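Drunia promete abaratar los envíos, pero no enseña las cuentas

Julio de 2026

La empresa de paquetería Drunia asegura que su nueva tarifa plana ahorrará dinero a los pequeños comercios de Vimdale. El anuncio habla de 357 tiendas adheridas desde junio y de una cuota de 600 euros al año. Lo que no aparece por ningún lado es el precio medio que pagaban antes esos mismos negocios.

Athina Chrysikopoulos, portavoz de la compañía, remite a un estudio encargado a la consultora Kellard. El documento tiene 2 páginas y ninguna tabla. «Los resultados hablan por sí solos», sostiene – quizá, aunque de momento hablan bastante bajo.

La asociación de comerciantes de Rallis, que ya probó una oferta parecida, pide cautela. Su presidente, Tetsuya Kamata, recuerda que entonces los recargos por bulto grande quedaron en la letra pequeña.

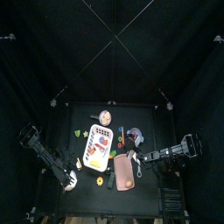
Foto: Archivo / Redacción

Drunia no ha aclarado si esta vez habrá recargos ni cuánto durará el precio anunciado. El contrato, según la empresa, se publicará «en las próximas semanas». Las altas ya están abiertas.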